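Teleoperation group, weekly meeting
November 22, 2022, small meeting room

**Present:** Szymon Wysocka (chair), Petra, Imran, Dale (minutes)
**Apologies:** Lucille

**1. Last meeting**

Minutes accepted. The spare foot pedal is still on order.

**2. Demonstrations for the Hotholm task**

Imran reported 100 demonstrations recorded on the Medar arm, all by remote control. He threw out 18 after review, most of them because the operator paused too long before the grasp. Szymon asked that pauses be trimmed only at the start and end of a run, and that anything with a long stop in the middle be done over.

Petra tried guiding the arm by hand for the same task. It was faster for her, but her sleeve kept getting into the wrist camera view. Agreed to stay with remote control for Hotholm and use hand guiding only for the Basto drawer task.

**3. Work surface and tape**

The crossed blue tape on the gray surface was discussed. The up-and-down strip is ragged below the crossing, with pale torn bits showing along its left side. The other strip has only light scuffs.

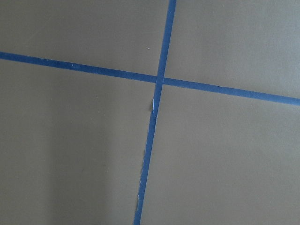
Petra wants fresh tape before the next round. Imran would sooner leave it alone until the Hotholm set is finished, so that all the runs match. Szymon agreed with Imran. New tape goes down once the set is closed, and the change gets written in the log with the run number.

**4. Operators**

Two new people start on the Châu station next week. Each will do 4 practice sessions before anything they record is kept. Dale asked who signs them off. Petra will.

**5. Actions**

- Imran: redo the rejected runs
- Petra: practice sheet for new operators
- Szymon: chase the pedal order, again
- Dale: buy tape, same blue, 2 rolls

**6. Any other business**

The lag on the left controller is back. Carried over from October.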